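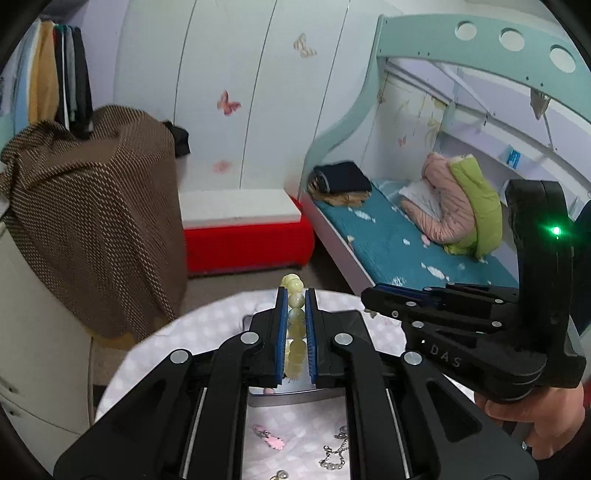 Stretch cord vs. beading wire for everyday bracelets

Bead Talk > Stringing and Knotting

beadhoarder_jull
14 May 2018
OK, I'm back from the spring bead fair in Hutport and I am so fired up I haven't even unpacked the car. I bought way too many 8 mm rounds (mostly greens and honey colors, I can't help it) and I want to make a whole stack of everyday bracelets for the summer market in Jullham. The kind you put on in the morning and forget.

My question is the old one. Stretch cord or wire with a clasp? I've always done wire and crimps, but three different sellers at the fair told me stretch is what people buy now, and I have to admit the ones on their tables were lovely and flew out the door. I tried on a dozen. No clasp to fiddle with! You just roll it on!

What I'm scared of is somebody coming back in August with a handful of beads and a sad face. Do yours last? What cord, what knot, glue or no glue?

tworowspeyote
Welcome to the dark side! I switched to stretch three years ago and I'd never go back for round beads. Things I swear by:

Pre-stretch the cord. Cut your piece, hold both ends, pull slowly a few times, let it rest. Skip this and you'll have gaps in a week.

Surgeon's knot, pulled in all four directions until it's really snug, then a tiny dot of jewelry glue. Leave it overnight before you trim.

Finish next to a bead with a bigger hole and tug the knot inside.

I use the Vovness clear in 0.8 for 6 mm beads and go up to 1.0 for 8 mm. It comes in a big spool and it's the only one that hasn't gone yellow on me.

wirewrapped_and_tired
I'm going to be the grump. Stretch cord is a consumable, like a shoelace. It WILL go, and the person wearing it has no warning at all. With good wire and a decent crimp you can see the coating wear near the clasp and restring in time. For anything with beads you'd hate to lose down a storm drain I say wire every time.

I'm not saying don't make them. Just don't put your nice lampwork on elastic, please.

beadhoarder_jull
Ha, fair point about the lampwork, that stays on wire, I promise. These would all be plain rounds. I've got a pile of translucent yellowy green ones that look like white grapes and I can't wait to see them all strung up.

tworows, do you double the cord or go single?

tworowspeyote
Single at 1.0, doubled if I'm using 0.8 on anything heavy. Check your holes first! Cheap glass can have sharp edges and that kills cord faster than any amount of wearing. I run a bead reamer through the rough ones, wet, with a bit of sponge under it. Boring but you get into a rhythm.

pondweed
Can I jump in and disagree on glue? I stopped gluing two years ago. Superglue type glues make the cord brittle right where it bends, and then it snaps next to the knot. I do a surgeon's knot, then a second one on top, then thread the tails back through a couple of beads each way. No glue. I've had fewer come back than when I glued.

tworowspeyote
Superglue yes, that's terrible for it, totally with you. But a flexible jewelry cement is a different animal. Mine stays rubbery. I've cut old ones apart to look and the cord at the knot was fine.

pondweed
Could be. I tried one of the flexible ones from Jacobs and got it all over the beads, so it's possible I'm just messy :)

wirewrapped_and_tired
Both of you are proving my point, you need a debate and a chemistry set to hold a bracelet closed. Crimp. Cover. Done.

pondweed
And then the crimp cuts the wire, grump.

wirewrapped_and_tired
Only if you mash it with flat pliers like an animal! Get proper crimping pliers, use the back notch first, then the front one, and keep your two wires side by side in there. I've got a bracelet I made for my sister that she wears in the garden and it's on its ninth summer.

smallparts_dept
Late addition from the selling side. I do the winter market in Jullham every January and I carry both. The stretch ones outsell clasps by a mile, mostly to people buying presents who don't know a wrist size. What saved me headaches was a little card in each bag: roll it on over your hand, don't yank it, take it off for swimming, free restring if you bring the beads back. I had 110 cards printed the first year and thought I'd gone overboard, and then I had to reorder!

Restrings take me 10 minutes each and people nearly always buy something else while they wait. Best thing I ever added to the table.

beadhoarder_jull
Oh I LOVE the card idea. Stealing that tonight. Do you charge the same for both kinds?

smallparts_dept
Clasped ones are a few dollars more, for the findings and the time. Nobody's ever complained. Also make three sizes of stretch and keep them on separate T-bars. A too-small stretch bracelet shows cord between the beads when it's on, looks sad, and wears out quicker too.

wirewrapped_and_tired
The free restring is a good policy, I'll give you that one. Still on team wire.

glasscounter
Hi all, new-ish here and enjoying this a lot. Does cord go bad on the spool? I inherited a big box of supplies and there's a lot of elastic in it, no dates on anything.

tworowspeyote
It does, especially if it's been in the sun or a hot attic. Cut a foot off, pull hard. If it snaps or doesn't spring back, toss it. Use it for practice knots if you can't bear to throw it out. And tell us what else is in the box!!

glasscounter
So many seed beads. I counted out one tube for a pattern and got to 800 before I ran out of evening. More when I've sorted it – I'll start a new thread.

beadhoarder_jull
Update: made four tonight, two glued, two pondweed style with the tails run back through. I'm going to wear one of each on the same wrist until one of them gives up. Vovness 1.0, pre-stretched, holes reamed (you were right, some of them were like little razors). The grape green ones came out so pretty I may not sell them.

pondweed
Put me down for the unglued one winning. And please post when one goes, even if it's mine.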